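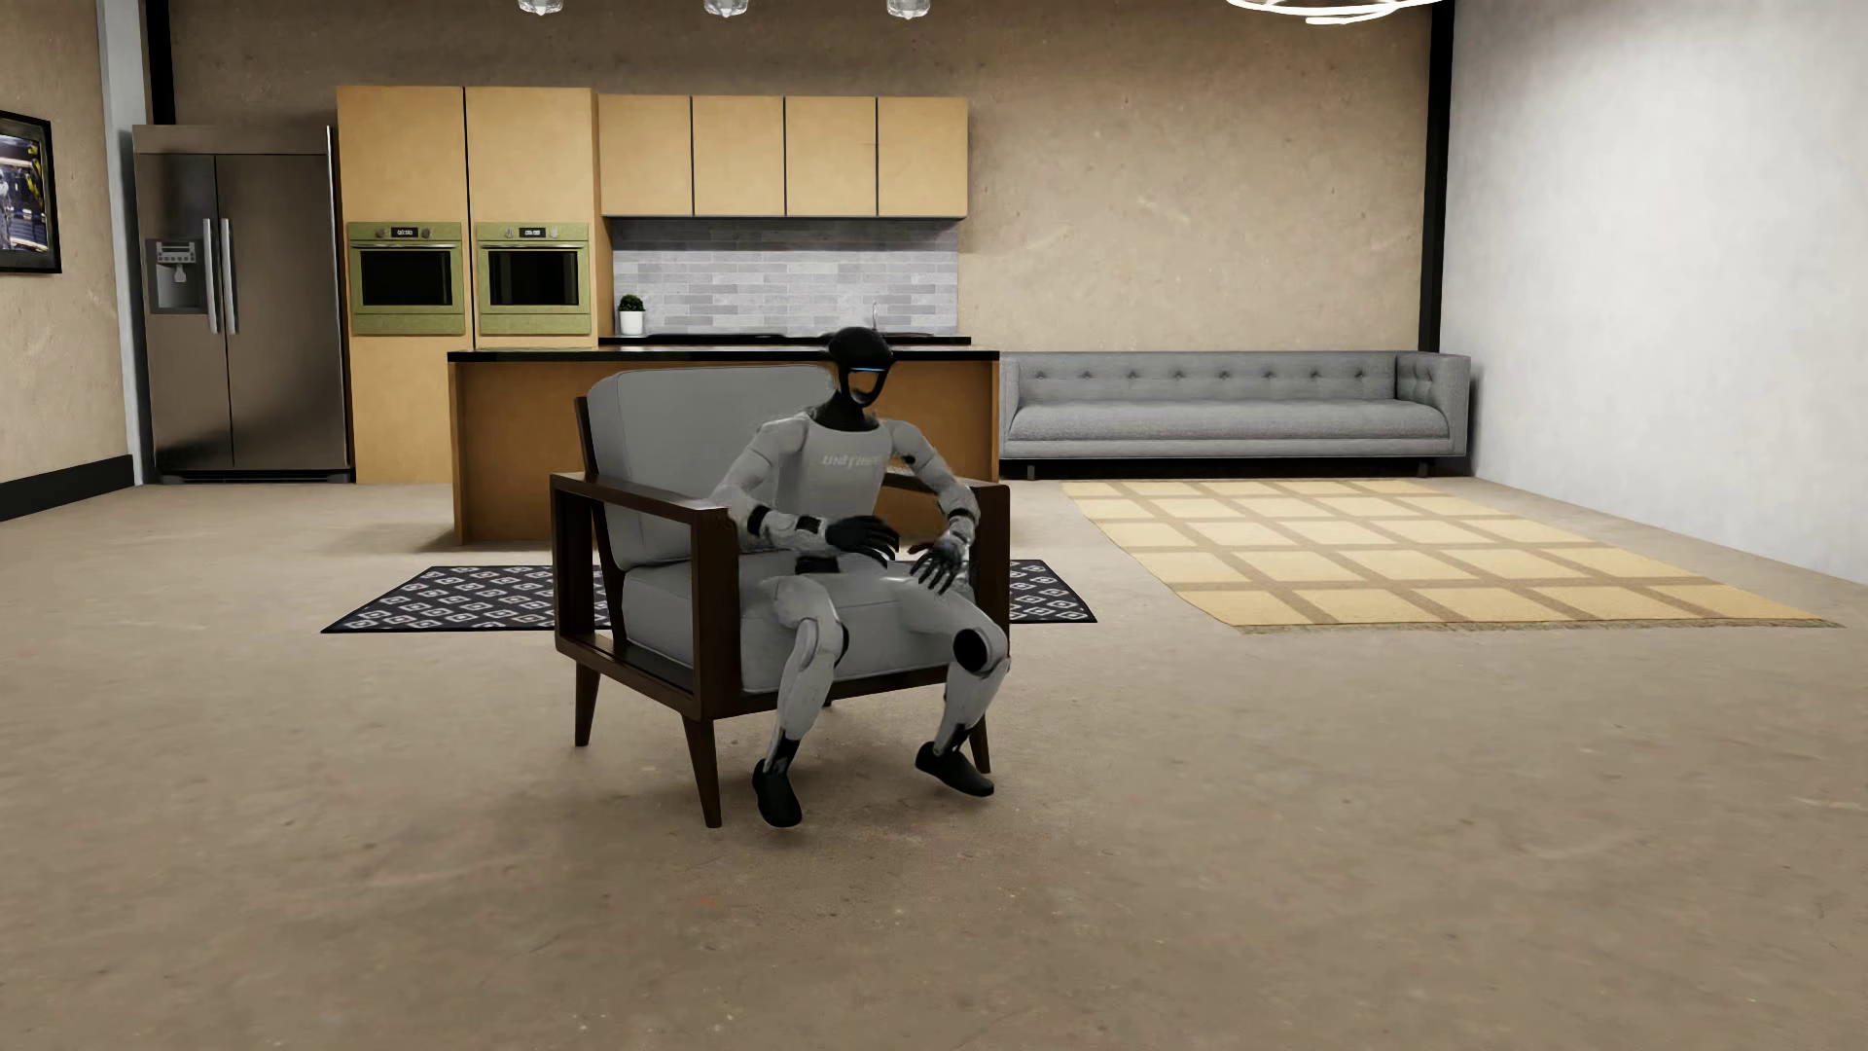
A humanoid robot seated in an armchair, in a computer-rendered living room.

Jatine are back, and they've brought a pedal organ with them

24/11/2023

I've been waiting on new music from Jatine since they went quiet after their second record, so you can imagine how fast I clicked when the email landed this morning. The duo (that's Zineb Helmy on vocals and guitar, Rhea Yap on pretty much everything with keys) have a new single out today called "Dornden," and I've had it on repeat through two pots of coffee and one very neglected pile of laundry.

If you came to them through the first album, you'll remember them as a loud band. Fuzzy guitars, drums way up front, Helmy hollering over the top of it all. "Dornden" opens with Yap alone on an old pump organ, and you can hear her feet working the pedals the whole way through. They left that in! It creaks like a porch swing. Helmy doesn't sing a word for almost a minute, and when she does come in she's so close to the microphone that I turned around to check who was in the kitchen.

The organ came from Yap's great-aunt, Elsie Dunstan, who played it at a little church for 46 years and then kept it in her dining room under a tablecloth. Yap told me over the phone that a few of the low notes don't sound anymore, so they wrote the song around the ones that do. "We tried getting it fixed and the guy just kind of sighed at us," she said. "So the bass line skips where it has to skip. I can't hear it any other way now."

Dornden, by the way, is the road the church was on. I asked Helmy whether the song was about Elsie and she said sort of, and also about driving home from a job she hated, and also about a dog. I've listened for the dog. I think he's in verse two.

The drums are by Bienvenido Manalastas, who some of you will know from Fason. He plays with brushes the entire time and drops out altogether for the last chorus, leaving the two voices and that organ wheezing along underneath. It's my favorite thing they've ever put out and I say that as someone who owns the first album on vinyl AND cassette (don't ask, I don't even have a cassette player).

There's a full record on the way too. It's called Tolentino, it has ten songs, and Felicidad Macaraeg produced it over 6 days in a rented house with the heat turned off, because the furnace kept getting onto the tapes. Helmy says she sang most of it in a winter coat. No release date yet, though the band are saying early spring. From what Yap described, about half of it is in the same hushed mood as the single, and there's one big noisy number near the end for those of us who miss the hollering. I'm told it runs past eight minutes. Good.

They played a short set back in September, upstairs at a bookstore, and I missed it thanks to a head cold, so I'm relying on my friend's word that the new songs hold up in a room. She said people sat on the floor and that "Dornden" got played twice. There are a handful of dates planned for the new year, all small places, and the organ is going along in the back of Manalastas's van.

"Dornden" is out now on the usual streaming sites. There's also a seven-inch, limited to 500 copies, with a B-side called "Tablecloth" that won't be going online. It's only organ and humming, under two minutes long, and the band are selling it through their own mailing list first. Mine's ordered. I'll put up a proper review of the album as soon as I get my hands on it.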